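Bainbridge Zen Group room search, thread. Posting the numbers here so I can stop answering them one at a time by email.
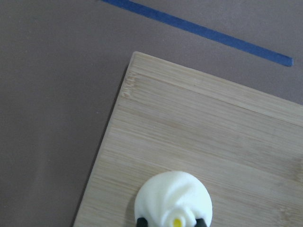
Ineke Verstraete asked whether we could stay put and just shift the evening sits to mornings. We looked. The lease on the current room ends in December and the landlord is not renewing for any hours, so the schedule does not matter.

Requirements, unchanged from the last meeting. Floor area: 271 square feet minimum, clear of columns. That fits 13 cushions in two facing rows with a walking lane. Below that we lose walking meditation.

Second requirement is sound. The Bisimdale unit met the floor area but shares a wall with a dance studio. Kári Vídalín sat there for two evening periods and reported bass through the floor both times. Dropped from the list.

Third is storage. Cushions, mats, bell, altar cloth and the text binders fill one closet 6 feet wide. If there is no closet we need permission to leave a locking cabinet on site. Carrying everything in and out adds 40 minutes to each sit. We timed it.

Rent. The fund stands at $2,787. We can pay up to $200 a month from regular donations without touching it. The fund is for deposit, first month and any floor work. It is not for topping up a rent we can't carry.

Current candidates: the upstairs room at the old Novano building, and a shared arrangement with the Friends meeting on Cirnon Street. Novano is larger but has stairs only. Cirnon is step-free and has a closet, but Sunday mornings are taken.

Two of our regulars can't do stairs. I would treat that as deciding it — others want a vote. There will be a vote.

Viewing at Cirnon is 20/07/2019, 10 a.m. Side door. Bring a cushion if you want to test the floor, which is concrete under thin carpet. Jiahui Jiang has the key and will lock up at 11.

On sharing: the Friends ask that incense not be burned in the building. We would sit without it there. Þórarinn Juhl has objected in writing and his note is in the binder for anyone who wants to read it.

If you know of another room that meets the first three items, send me the address, the square footage and the monthly figure. Listings without square footage go to the bottom of the pile.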